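Chapter 4
Small Bottles, Big Stains: Storing and Handling Food Color

By the end of this chapter you should be able to sort a color kit by type and shade, store it so that it survives until the next cake, and say what is in a bottle before you squeeze it. The last skill is the rarest of the three.

Every decorating kitchen owns more food color than it needs. A beginner buys a red, a yellow and a blue, having been told in grade school that these make everything. They make brown. The beginner goes back for green, then for a second green, then for the one purple that does not dry gray, and within a year there is a drawer. The stock list for the teaching kitchen at Pero ran to 40 bottles one January, and 26 of them were some version of pink.

4.1 The dropper bottle

Most gel color is sold in small upright squeeze bottles with a ribbed cap that narrows to a nozzle. It is a sensible design with one flaw, and you will meet the flaw the first time you try to tell navy from black. Concentrated color is very dark. Through the side of a bottle, forest green, burgundy and chocolate all look like something drained from a car.

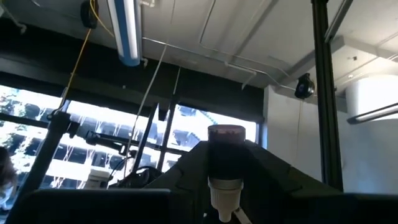

Read the label first, then. If the label has been rubbed away by buttery fingers, put one drop on a white saucer and drag it out thin with a toothpick. The thin end of the streak tells you the color. The thick end tells you very little. Write the name on a strip of masking tape, put the tape on the bottle, and date it while you have the pen in your hand.

Close the cap before you put the bottle down. Students always believe they will be right back.

4.2 Standing, lying, and rolling

Gel color keeps best upright. A bottle on its side lets the color settle into the nozzle, where it dries into a plug. The usual cure is to squeeze harder, and the usual result is a shirt. Clear a plug with a clean pin, over the sink, with the nozzle aimed at nothing you love.

Round bottles also roll. When you sort a kit, tip the whole lot out on a table, stand up what will stand, and keep a bin close by for whatever you have already checked.

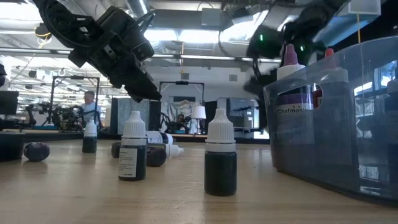
Sort by type before you sort by shade. Gels go with gels, and oil-based colors for chocolate get a bin of their own, well away from the rest. Water-based color will make melted chocolate seize into a paste, and a class that has ruined a full bowl of it seldom needs telling twice. Large bottles go at the back of the bin and small ones in front. A see-through bin is worth the extra money. An opaque one is where duplicates come from.

Before you begin Exercise 4A, gather:

a white saucer
toothpicks
masking tape and a pen
paper towels, more than seems reasonable
an apron you have already given up on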